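Thursday, 9:40 p.m.

Paged at 6:12 this morning for a truck and passenger car on the Skidari grade, just below the second switchback. Duty crew was me, Ylva Grønli and Bendik Rønning on the rescue engine, with Roald Kristiansen coming direct from home in the chief's pickup. Wheels rolling at 6:17. Light rain, 48 degrees on the dash, fog down to the guardrail above the Narnik turnoff.

Dispatch had it as head-on. It was a sideswipe with a secondary impact. The car, a silver wagon, had been pushed along the rail and had come to rest nose downhill with the driver's side tight against the steel. The truck was a three-axle flatbed with a load of drainage pipe, stopped across both lanes with the front left wheel turned under. Truck driver out and walking, holding his wrist. One occupant in the wagon, female, sixties, conscious and talking, complaining of pain in the left hip and lower leg. No smoke, no fuel smell. Coolant on the road and a fair amount of it.

Roald took command and set the upper cone line himself. I had asked for traffic to be held at the Narnik turnoff and that took longer than it should have. Two cars came down through the fog at a speed I did not like before the deputy got there. We parked the engine at an angle as a block and I would do the same again, but I want the arrow board on earlier. It came on at 6:34. The engine was on scene at 6:29. Five minutes is too many.

Stabilization first. Step chocks front and rear on the passenger side, wheels choked, then a ratchet strap from the rear tow eye to the guardrail post. Ylva did not like the post and she was right. The soil at the base was washed out and it moved when she put her boot on it. We shifted to the next post uphill, which was solid. Battery is under the front seat on this model and could not be reached until the passenger door was off, so we worked with the system live and kept clear of the side curtain bags. I have written that down for the drill list.

Passenger door came off at the hinges with the Isaksson spreader. First bite tore the skin and gave us nothing. Bendik reset lower, crushed the fender to open a gap, and the top hinge let go on the second try. The bottom one needed the cutter. The spreader is slow to close when cold and it was slow again today. Same complaint as in August. Hose couplings are clean, fluid level is fine, and I think it is the control valve. Going to pull the service record tomorrow and send it in whether or not we get a loaner.

The foot was the long part. The brake pedal had come over and back and had her left boot pinned against the kick panel. No room for the small ram. Bendik went in on his stomach across the passenger side and got a strap around the pedal arm, and we pulled it toward the center with the hand winch, a few clicks at a time, with the medic calling stop. Britt-Marie Fjeld was lead medic and had a line in and a collar on before the door was even clear. Patient out on the long board through the passenger side at 7:08. That is 39 minutes from arrival. Target is 30. Without the spreader trouble and the change of anchor I believe we would have made it or come close.

Both patients to the county hospital by ground. Helicopter was never an option with that ceiling.

Tow company took until 8:50 because the flatbed needed the heavy wrecker. We used three bags of absorbent on the coolant and a smaller patch of diesel that showed up when the truck was lifted. Road reopened one lane at 9:25, both lanes at 10:05. Engine odometer for the log, 467 since last service.

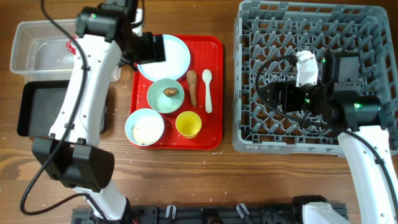
Back at station 10:40. Washed the engine, washed the tools, changed out the strap with the frayed edge. Refilled the absorbent bin. Portable radio 3 dropped out twice on the grade, both times below the switchback and facing the rock. Battery tested good. Could be the antenna, could just be that hole in the coverage we have always had there. Roald wants to try a relay from the engine next time.

Takeshi Nagano from the county road office called at 2 p.m. for the post numbers. Gave him the loose one and the two that were struck. He says the rail on that stretch is posted for replacement but only the upper 70 yards are funded, and the loose post is not in it. He quoted me 2930 for a temporary repair, materials only. I told him to put our incident number on the request. He also asked if the Groltix flares were any use in fog. I told him they were visible at roughly half the distance printed on the box, and that I would not set a cone line by them.

Wrote the run report from 3 to 4:30. Left the cause blank. The deputy has that, and what I saw was two vehicles already stopped.

For the next drill night: block and arrow board as one task for one person, anchor check before any strap goes on, battery locations by model, pedal displacement with strap and winch. Ylva will find a wreck with the pedals still in it. Bendik to run the last station, having done it today.

Left shoulder stiff. Rain still going. On until Saturday at 7.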